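We use cookies to remember your settings. Accept / Manage

Corrugated board and humidity: what the box rating leaves out
Speaker notes - Despina Gashi, Kimesside, 17 September 2021

Slide 1. Introduce myself, then Vesela Stoyanova, who ran the chamber tests. Questions at the end.

Slide 2. Compression strength on the data sheet is measured on board conditioned at 50 percent relative humidity. Warehouse air in May is wetter than that. Linerboard takes up moisture and stiffness falls before any change is visible.

Slide 3. Test setup. 108 boxes, single wall, C flute, one supplier. 3 groups: dry, 85 percent humidity, and cycled between the two. Mean peak load for the dry group was 3285 newtons. Point at the left bar only; the other two are on the next slide.

Slide 4. Cycled group did worse than the constantly humid group. Pause here. Creep speeds up when moisture content keeps changing. Mention that Berness saw the same pattern with their own stock.

Slide 5. Stacking pattern. Most of the vertical load is carried at the corners, so column stacks outperform interlocked ones. Misalignment costs strength even when the pallet looks tidy. Skip the derivation unless Ilir asks.

Slide 6. Strapping and handling.
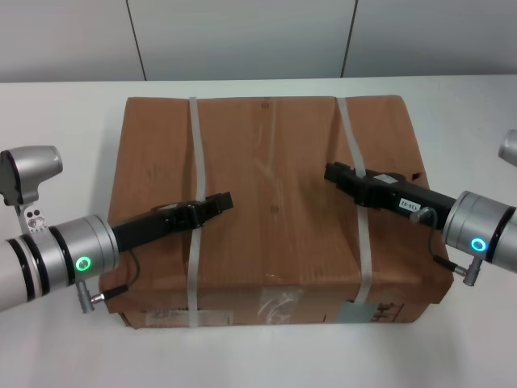
Strap tension should be set for the board as it will be in storage, with the moisture loss included. A strap that is fine on dry board can bite into the edges of damp board. Edge protectors help on heavy loads - show the Georgiev figures if time allows.

Slide 7. Recommendations. Log humidity at rack height. Apply separate safety factors for time and moisture. Retest after any change of liner.

Slide 8. Thanks to Imani Sang for the chamber time. Data files are on request.

Related
Reading an edge crush report
Clendumex pallet overhang study
Storing flat blanks over winter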